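Packing room notebook, Kalcombe
14 April 2025

Plates, crates and the steel table

Okay, starting this one with the table, as the table ate most of my morning. I wiped it down first thing with the usual spray and it still came up smeary (I think we're using too much of the stuff, or the cloths have fabric softener in them again, please check who's doing the wash). It's a lovely solid surface and I wouldn't swap it for the old bench at Dredness, but my goodness it shows everything. Fingerprints, crumbs, the lights overhead. When you're trying to look along a rim for a chip the glare comes right back up at you, and I kept shifting my feet to get out of it. Next time I want to try a plain gray mat under the plates and see if my eyes last longer.

On to the plates. I've been working through the light blue ones, the wide shallow kind with the raised rim. The Sorensen list says 67 and I'm taking its word for that until we do the proper stocktake in September. What I wanted to sort out was how they sit on each other, because the stacks that came over last time had a lean to them and I didn't like it one bit. If you just set one plate down on another by eye, it lands a little off to one side, and you don't really notice with two. Keep going and you've got a leaning tower by the time you reach six.

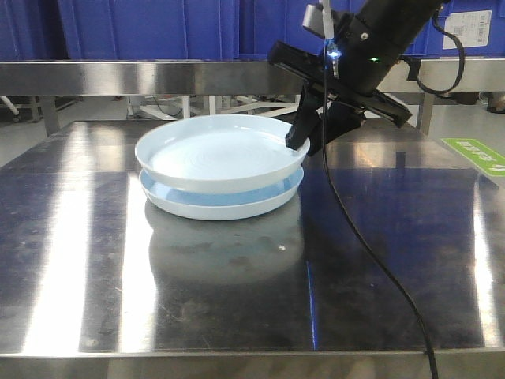
Two of the light blue plates, stacked, top one slightly offset.

So my rule for now: set the plate down, let go, then nudge it by the rim until the gap looks even all the way around. Takes a second. I was doing it with my left hand while reaching for the next one with my right and it got quite rhythmic after a bit! I also tried a slip of tissue in between. It stops the rattle, but it makes them slide more, and I ended up chasing the top plate around. The thin foam from Sanuvetti is better. It grips a little and it peels off without leaving anything behind. We're low on it, so I've put in for another roll.

Stacks of 6 feel right to me. I went up to eight and could lift it fine, but getting it down into a crate without knocking the wall was no fun at all, you end up leaning in with your elbows out.

Crates next. We're staying with the big blue ones, I'm very fond of them. Thick rolled rim, so they don't cut into your fingers when they're heavy, and the ribs down the outside seem to keep the walls from bowing. My only complaint is old labels. If a crate's being reused, please take the old barcode off before it goes anywhere near the rack, I spent far too long this morning with a scraper and a hair dryer. I also want every crate checked for grit before loading. A quick wipe into the corners is enough. 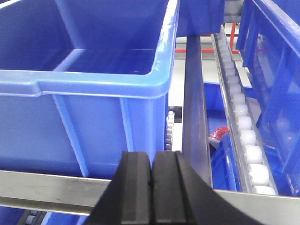 Then foam in the bottom, then the stacks, and a folded piece of cardboard down the middle so the stacks can't lean on each other. I measured the cardboard at 40 cm and it was a snug fit, so I've cut a pile of them and left them by the tape. If you find a crate where it's too tight, trim the cardboard, don't force it.

The rollers on the rack deserve a word too. They're great with a full crate and a bit too eager with a light one, so keep a hand on it until it's settled. And put it in square! I sent one in at an angle after lunch, it caught on the divider, and I had to pull the whole thing back out and start over.

Last job was the rims. I'd been checking them flat on the table and missing things, so I switched to tilting each plate toward the light and turning it slowly. Much easier. The shine runs along the rim as you turn and any rough spot interrupts it. The faint rings in the middle had me fooled for a while, I kept thinking I'd found hairline scratches, but they go round and round evenly and you can feel that they belong there. 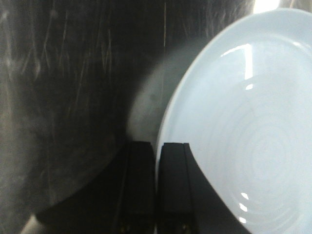 R. Sorensen
Packing room lead, Kalcombe

Set aside 2 plates with rough spots on the rim. They're on the windowsill with tape on them, don't pack those. I'd like a second opinion before I write them off, one of them may only be a bit of dried glue.

Still to do: order more cloths, try the gray mat, and find the good tape gun, which was on the hook yesterday and isn't now. I also want to pack one crate with foam and one with tissue and carry both up and down the back stairs to hear the difference. If anyone wants to come and listen, I'll be doing it after the morning delivery.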